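Talk notes - sorting out a kitchen before you move house
15/05/2025, Ekano library, upstairs room. 30 min incl. questions. Slow down this time!!

Start - who's moving in the next 2 months? Hands up. Who's packed anything yet? (wait for laugh)

My own move. November, rain, flat on the third floor, kitchen left till the last night because it "wasn't much". Finished at four in the morning. Threw a jar of lentils in with the bath towels. Lid came off. Still finding lentils.

Point 1 - kitchen takes longest. Always. Small heavy things, odd shapes, half of it breakable, and you need it right up to the day. So start there, not with books. Books are easy, books are bricks.

Point 2 - go by use, not by cupboard. People empty one cupboard at a time and the box ends up with a fish kettle, birthday candles and the good knife. Instead:
daily stuff - stays out, goes last
once a week - pack three days before
once a year - pack now, tonight
never - you know what to do

Mention toys. If there are kids, toys WILL be in the kitchen drawers. Play food especially. Give it its own bag, dont sort it.
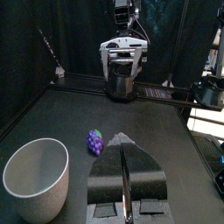 Cups. Everybody has too many. Rule I use: two per person plus 2 for visitors, the rest go in the donation box. Somebody will object re: sentimental mugs. Fine, keep them, but they travel as ornaments, wrapped, different box.

Wrapping - tea towels first, you're moving them anyway. Then socks. Paper last. Newspaper leaves ink on pale china, learned that one on my mother's plates. Plates on edge, never flat. Say it twice. Plates on edge.

Boxes. Small ones. Pass round the Grukis box so they can feel the weight - packed with pans it's as much as I can lift. The lady downstairs from the Zukex depot says they get asked for big ones all day long and see them come back split. Check if I'm allowed to quote that.

Labels - on the side, not the top. Tops get stacked on. Write room + one thing you'd go looking for. "Kitchen, kettle." Enough.

Food. Run the freezer down over the last few weeks. Eat strange dinners. Fridge stuff goes in a cool bag in the car with you, not the van. Eggs - boil them the night before, they're lunch.
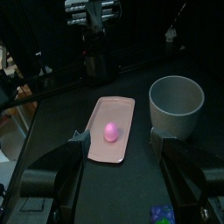 Reader who wrote in after the Charvát Street talk disagreed with me on all this: just give the food away to the neighbors, you're tired enough, and buy fresh when you get there. Fair. Read that bit out, ask the room. Could get 5 min out of it if they're chatty.

First night box. Most important so don't rush it like last time. Kettle, tea, something to drink it from, can opener, one pan, dish soap, toilet roll, scissors. Scissors on top or you cant open the rest. Goes in the car, on somebodys knee if need be.

Unpacking - wipe the shelves before anything goes in. Then daily stuff only. Live with it a week. You'll see where your hand goes for the glasses, put them there. Any box still taped after 30 days, think hard.

Questions. Handout is by the door, the one with the timeline. Chairs back against the wall before the next group.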